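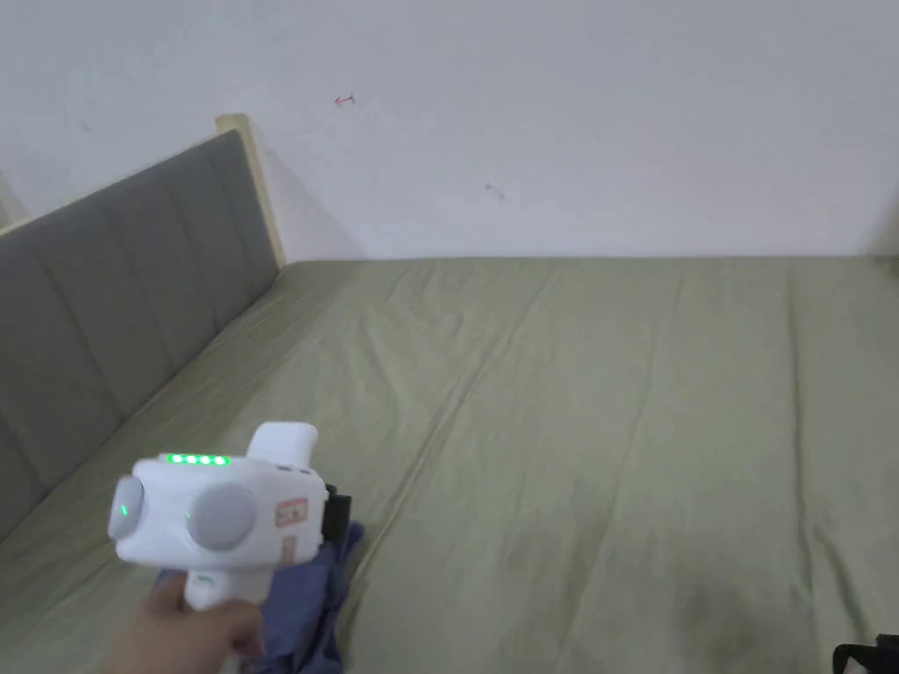
Figure 2. Bed with olive-green fitted sheet and bunched blue cloth. Note the long shallow wrinkles across the sheet.

3.2 Bedding and surface condition

Fitted sheets were the hard case in this study. A flat sheet can be pulled off, shaken, laid again. A fitted one holds on at the corners and keeps whatever slack it was given, so the wrinkles tend to run on the diagonal (Figure 2, center and toward the rear). We scored wrinkles by length and direction only. Depth was tried in the Pliltden pilot and dropped, raters could not agree on it.

Loose cloths on the bed were recorded as one of two states, folded or gathered. The blue cloth in Figure 2 is gathered. No third state for "half folded". Ríos argued for one, and the Uneck homes probably would of needed it, but the coding sheet was already printed by then.

Dark patches gave more trouble. On olive and other mid-tone sheets a shadow and a stain look much alike, see the lower right of the sheet in the same figure. Rule used: if the rater could not decide, code as "unclear" and leave it out of the stain totals. Of 240 bed records, 31 were coded unclear for this reason. Most were on dark or green bedding. White bedding, hardly any.

Items at the edge of the bed (bags, boxes, etc.) were noted but not scored. They matter for the tidying order, people tend to clear them before touching the sheet, but that belongs to Section 4.

Raters worked alone and then compared. Disagreements went to a second pass, with Arnulfo Ríos deciding what was left. Seven records stayed unresolved and are excluded from Table 2. The Valten homes used thicker sheets than the rest, so wrinkle counts there are low and shoud not be read as neater bed making. Same caution for Benkirane, where the mattresses were smaller than the sheets and slack built up along one side. We did not correct for either. Mattress size was not recorded in the first visits, an oversight, and could not be recovered later.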